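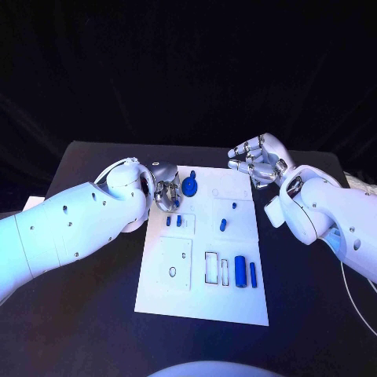
When robots come to work

Have you ever asked a grown-up what they do all day at work? Some of them drive, some of them cook, some of them sit in meetings. And some of them put small things into other small things, many times, until it is time to go home.

This last kind of work is called assembly. Almost everything in your house was assembled by somebody: the tap in the kitchen, the bell on your bicycle, the toy with the wheels. At Maltamar, a company in the town of Ellberg, people assemble little pumps. The pumps go into coffee machines and fish tanks. Each pump has 16 parts, and the smallest one is not bigger than a grain of rice.

Loan Chu has worked at Maltamar for a long time. In the past, she made 200 pumps in one working day. She was very fast, and she was proud of it. But in the evening her fingers hurt, and sometimes she could not open a jar of jam at home.

Last year the company decided to try robots for a part of this work. Loan was a little worried. Maybe you would be worried too, if your teacher said that a machine will come to sit in your chair.

Why is it so difficult for a robot?

Take a pencil and put it in its case. Easy! You did not even think about it. But your eyes looked for the pencil, your fingers felt if it was straight, and when it touched the side of the case you moved it a tiny bit.

A robot must learn all of these things. If it holds a peg one millimetre too far to the left, the peg does not go in the hole. If it presses too hard, something can break. If it presses too softly, the peg falls over.

So a robot does not begin with real pumps. It begins with a practice board. Maybe you had a wooden puzzle when you were very small, with a round hole for the round piece and a square hole for the square piece. A practice board is the same idea, only for a robot. It has pegs, cylinders and places where they belong.

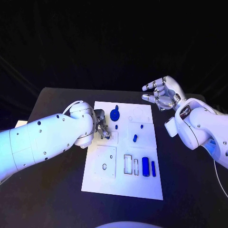 Practice with the blue parts. The left gripper is at a small piece on the white plate, and the right hand stays raised.

Who teaches the robot?

People do. And the best teachers are the people who know the work already. An engineer can write a program, but an engineer has maybe never assembled a pump. Loan has assembled thousands.

She told the engineers many things which were not in any book. For example, she always turns the part a little while she pushes it. She also listens. When a part sits well, it makes a small click, and when there is no click she takes it out and tries again. The engineers wrote all this down, and then they had to think about how a robot can "listen".

The robot team at Maltamar is called Edora. Loan goes to them for 3 hours every day. The rest of the day she works at her old bench, together with her friends.

What has changed for the people?

Some things are better. The robots now do the step with the smallest parts, which was the worst one for the fingers. Loan can open her jam again. There is also a new break room with a window, but this has nothing to do with robots. It was just time for it.

Some things are more difficult. The workers had to learn new words and new buttons. At the beginning the robots were slow, and when one of them stopped, everybody had to wait. One older worker did not like the change and moved to the packing hall, where he is quite happy now. And there are 2 benches that stay empty, because the company did not look for new people when two workers retired.

This is a real question with automation, and grown-ups do not all agree about it. Will there be less work for people, or only different work? In some factories there is less. In some there is new work, like repairing the robots and checking what they made. It is good to ask who decides, and if the workers were asked too.

What do people still do best?

At Maltamar, people check each pump at the end. They notice strange things: a scratch, a funny smell, a box from the supplier Thongdee with the wrong screws inside. A robot looks only for what somebody has taught it to look for.

Try it yourself

You need a bottle with a narrow neck, some dry beans and a pair of kitchen tongs. Put the beans on the table and try to get them into the bottle, using only the tongs. Then do it once more with one eye closed. Ask somebody to measure your time.

New words

Assembly: putting parts together to make one thing.
Automation: when a machine does work that people did before.
Gripper: the part of a robot that takes hold of things.
Supplier: a company that sells parts to another company.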